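Notebook | Methods | Samples | Archive

Filed under: Coatings / Drying tests

10 November 2025

Second pass on the chalk-filled wall paint, Cumico binder, batch 2. The June batch skinned over in the can and I did not trust its viscosity figures, so everything below is from the fresh mix. Water content unchanged. Thickener cut slightly, per Lindalva Fontes' note on the Clevton samples.

Low-shear viscosity after an overnight stand: 2,351 mPa·s. After stirring: 1,388. Recovery is slower than I wanted but fine for a roller. Density not taken, the cup was still soaking.

Drawdowns on sealed card, one coat, doctor blade at the usual gap. Edges level well. Slight crawl at the start of each stroke where the card had been handled. Use gloves next time.

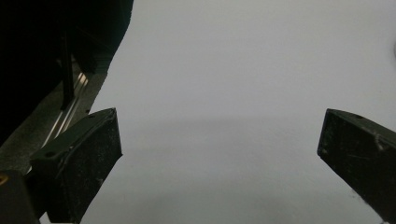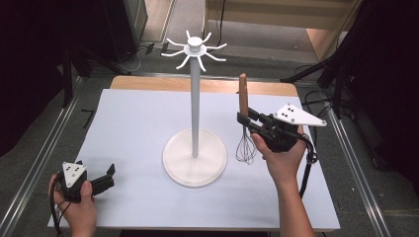
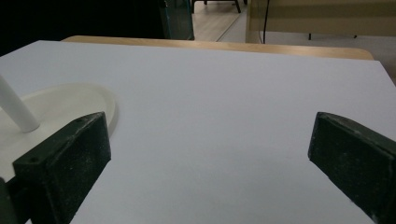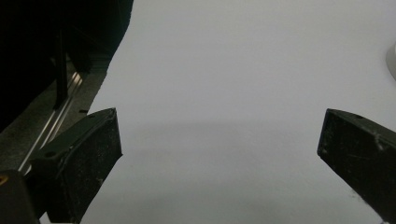

Gloss readings are low and even across the coat, as expected at this chalk loading. The problem is judging hiding power by eye. On a pale gray-white surface like the one under the mug tree, a thin coat and a full coat would be hard to tell apart, so the white card is no use for this and I have gone back to the black-and-white charts. On those the single coat shows the black through faintly at the start of the stroke and more clearly at the tail, where the blade runs short of paint. Two coats close it. Fontes thinks the tail is a loading fault and not the paint. Probably right – I was sparing with it.

Scrub test: 693 cycles to first break-through on the two-coat panel. Failure started near one clamp, so treat the number as a lower limit. Repeat with the panel turned end for end.

Grind check showed a few coarse streaks. Either the chalk was not fully wetted or there is dried paint coming off the can rim. Strain a portion and compare before changing the dispersant. The Wijesinghe grade is finer but costs more and thickens on standing, and I would like to rule out the rim first.

To do:
Strain and regrind check.
New drawdowns, more paint ahead of the blade.
Ask Nitavbridge for the oil absorption figure on the current chalk lot. The data sheet in the binder is for the old one.
Relabel the retained jars, the ink has come off the lids.

Freeze-thaw not started. No room in the freezer until the Clevton jars come out.

Contact the notebook editor | Copyright Nitavbridge Coatings Workshop | Back to top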